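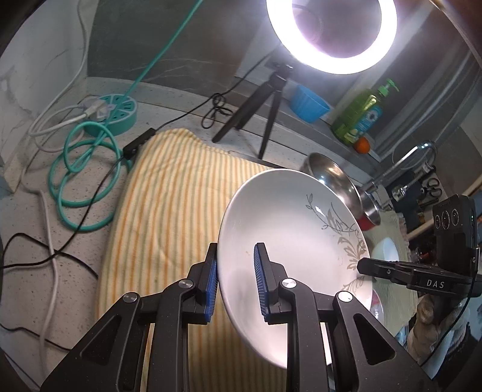
White plate, gray fern pattern, over the striped towel.

marrowbone_t
Posts: 1343
Joined: March

Bought a box of plates at an estate sale, all the same pattern as the one in the picture. Gray branches and fern-type leaves on one side, shallow rim. Seller swore they were Finlow and that the pattern is "baked under the glaze" so it can never wear off. I paid 40 for the box, which felt fine until I started washing them.

There's a brownish smudge on the inside that I can't make up my mind about. Could be food, could be a stain in the glaze. I've been hand washing with plain dish soap and drying on a towel. Before I go at it with anything stronger, does anyone know if this kind of print really holds up? I'm not inclined to believe a guy with a card table.

glazedover
Is there a mark on the back? Without a mark it's not Finlow, it's a white plate.

marrowbone_t
No mark. He said it "washes off over time." The same man who said nothing on it could wear off.

glazedover
Ha. Well, there you go.

pantry_moth
I wouldn't worry about who made it. Baking soda and a little water, rub with your finger, leave it ten minutes, rinse. If the brown lifts it was tea or gravy. I do this to all of mine, patterned ones included, and never lost a leaf.

Cobb Hill
Disagree with the baking soda. People say it's gentle and then wonder why the shine is gone. I had a set of Mazza with a blue border and after a few years of baking soda you could feel where the border had been. Soak in warm water and dish soap overnight and leave it alone.

pantry_moth
A few years of baking soda or a few years of the dishwasher?

Cobb Hill
Both, I guess. But the ones my sister has never saw baking soda and they look new.

pantry_moth
And does she have a dishwasher?

Cobb Hill
No.

pantry_moth
OK then.

sixquartpot
You can tell over-glaze from under-glaze without any of this. Tilt the plate toward a bright light and look across the surface at a low angle. If the shine runs straight over the leaves with no change, the print is under the glaze. If the leaves look duller or you can see an edge to them, it's a decal on top and it will go sooner or later. Doesn't matter what the seller called it.

marrowbone_t
Tried that. Looks the same all the way across to me, but I wouldn't bet 30 bucks on it. My eyes aren't great.

glazedover
I've never been sold on the light trick. A good decal that's been fired hot enough will fool you. Run a fingernail over it too.

sixquartpot
Fingernail fools you just as often. Do both, fine.

dullknife
Somebody is going to bring up the Damen cleaning paste so I'll do it first. I used it on one plate with a brown spot a lot like that. Spot got lighter. Did not go away. The tub says it is safe for 3000 cleanings, and I'd love to meet whoever sat there and did that.

pantry_moth
Dedix is the same stuff in a smaller tub, for what it's worth. Smells the same anyway.

Cobb Hill
Smelling the same is not the same stuff.

marrowbone_t
Update. I did the overnight soak on one of the stained ones, soap and warm water only. Smudge is fainter but I can still find it if I look. Did baking soda on another one and that came clean, but its spot was smaller to begin with, so I don't think it proves a thing for either of you. Leaves look fine on both.

sixquartpot
Do the soaked one with baking soda next and see.

Cobb Hill
Or just eat off it. A faint smudge under a pork chop isn't hurting anyone.

glazedover
If it's a stain that got in through crazing you will be rubbing for the rest of your life. Any fine cracks in the glaze?

marrowbone_t
None that I can see. Will check again in daylight before I waste more baking soda on it.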